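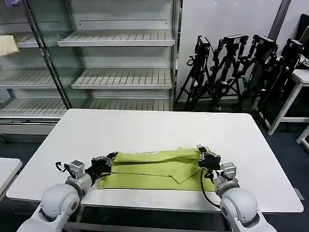 Two-arm folding kit, green shirt, one gripper at each end of the cloth.

Ballura fold kit: evaluation notes and data card

Maintained by Radka Atanasov. Last edited in August. Corrections go to Hema Nambiar, who keeps the master copy.

What this is

Ballura is sold by Susidis as a "ready to fold" package: two arms, two grippers, a trained model and a license to retrain it on your own clothes. We had it on a trial. These notes cover the recordings we made during the trial and what we think of the claims on the product sheet. If you only want the files, skip to Contents. If you're deciding whether to buy, please read the rest first, and read the sales sheet with a pencil in your hand.

Contents

1184 episodes, each one attempt at one garment
Head view and wrist view for every episode
Joint positions and gripper commands
Operator notes, plain text, sometimes blank
A split file (train / held out), made by garment and not by episode

Held out garments never appear in train. Susidis splits by episode in its own demo set, so the same shirt can turn up on both sides, and we'd ask anyone comparing numbers to keep that in mind.

What the seller says, and what we'd ask

The sheet says the model handles "any everyday top." There is no list of tops behind that line. I asked twice and got a link to a video. Our own set leans heavily on T-shirts, so we can't back the claim or knock it down for hoodies, button-fronts or anything with a zipper.

The sheet also says no flattening step is needed. I don't buy it. In our runs the arms spend a lot of each episode tugging at corners before anything you would call a fold begins.

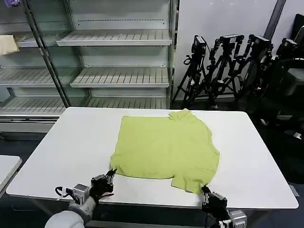 Collars are the worst of it. A bunched collar throws off the model's idea of where the shoulders are, and the fold line then wanders. Kulap Ongart thinks more training data would cure this. I think the model needs a better way to decide when it's done flattening, because right now it seems to run on a timer.

Then there's the phrase "human speed." Whose? The default time limit per garment is 60 seconds and it can be raised in the settings. An attempt that hits the limit is dropped from the built-in report instead of counted as a failure. We turned that off. All our episodes are in the set, including the ugly ones.

Grippers

Same hardware on both arms. The finger linkages are metal and feel solid, no complaints there. Picking up a single layer of thin cotton is another matter. Bouchra Abdel Rahman ran the cotton sessions, and her notes say "took both layers" so often that she started writing TBL. Search for that string if you want double grabs.

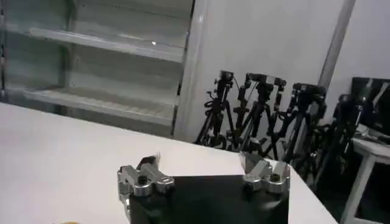 Wrist view, fingers open over the table.

The wrist view gives you a lot of palm plate and not much cloth. It's useful at the moment of contact and weak for planning. We'd have liked a steeper angle, but the mount doesn't adjust.

Known problems

Background is nearly constant. Don't expect a model trained on this alone to survive a move to another room.
Bright highlights on the metal fingers can confuse simple color masks.
"Success" was judged by one person per session. Eleni Georgiev rechecked a sample and disagreed often enough that we now ship her labels in a second column.

Cost

The trial quote was 4000 for setup, with retraining billed separately. Support replies came from the Iminholm office and were polite, if slow. I would not sign for the yearly plan until the time limit reporting is fixed in the default settings.

Loading

Run the Kang loader, version 2 or later. Older versions silently swap left and right gripper commands. Check the first episode by eye before you train anything.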